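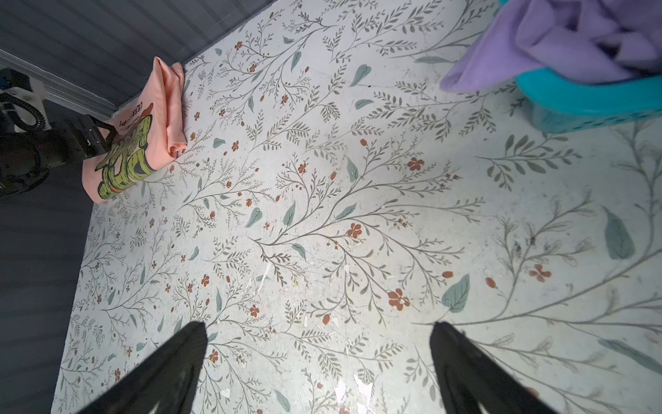
Packing and laundry tips for a beach rental week

Updated 10 November 2022

Back from 2 weeks at the coast, unpacking, writing these down before I forget. Mostly for people renting a place with a small kitchen and no real laundry room.

Sand first. Don't rinse sandy stuff in the rental sink, those drains clog fast and you'll be the one calling the owner. Let it dry all the way, shake it outside, then shake it again. Baby powder on feet and ankles before you go in the house – the sand brushes right off.

Bring one old fitted sheet for the beach. Turn it upside down, put a bag in each of the 4 corners, sides stand up, sand mostly stays out.

Swimsuits: cold water rinse the minute you're back, squeeze, no wringing. Roll in a towel and step on it. Dry in shade. Sun plus salt ate the elastic on my Koyama suit in one summer.
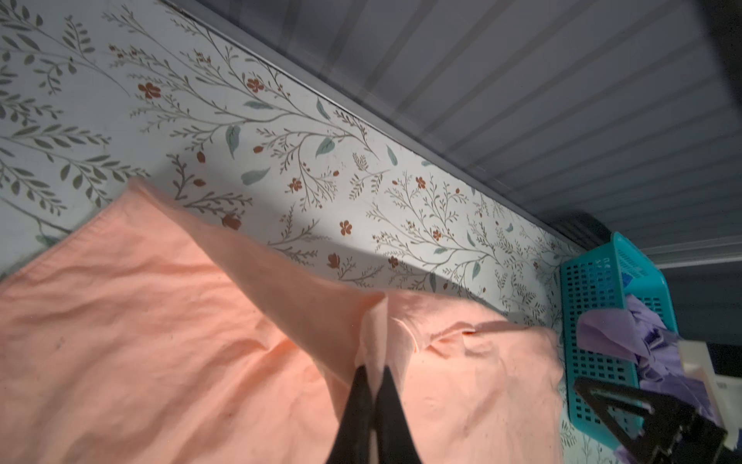

Peach cloth, pinched at a fold.

Towels that smell. Half the soap you normally use, cup of white vinegar in the rinse, no fabric softner ever. If it still smells run it a second time with baking soda, no soap. Don't mix the vinegar with bleach!! Ever.

No clothesline? Tension rod across the shower. Clip hangers. Open the window if the breeze is decent, otherwise fan on low pointed at the floor. Things still took over 16 hours to dry the week it was foggy, so plan ahead.

Suitcase: roll the T-shirts, fold anything with a collar, shoes along the wheel end. Wet bag on top so you can grab it. Sota Noguchi, who had the unit next to ours in Brunda, puts a dryer sheet in each shoe and I'm stealing that one.

Kitchen box. Every rental has bad knives. I pack one paring knife in a cardboard sleeve (checked bag only), a flat grater, 4 clips for chip bags, dish soap in a travel bottle, salt, pepper, and a roll of foil. Freeze your water bottles the night before the drive and they're your ice packs.

Sunscreen stains, the yellow kind – dish soap straight on it, rub, wait, rinse cold. Hot water and bleach make it worse. Did that to a white shirt in February, it's a rag now.

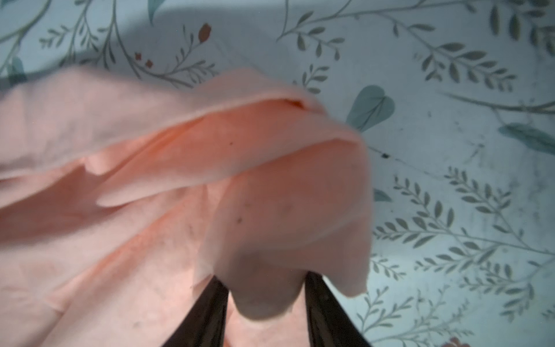

Soft fabric, all bunched up.

Last morning: strip the beds, start the sheets if the owner asks for it, check behind the bathroom door for hanging things. Check the freezer too. And the outdoor shower, I left a good shampoo in the one at Grerar and they were not going to mail it.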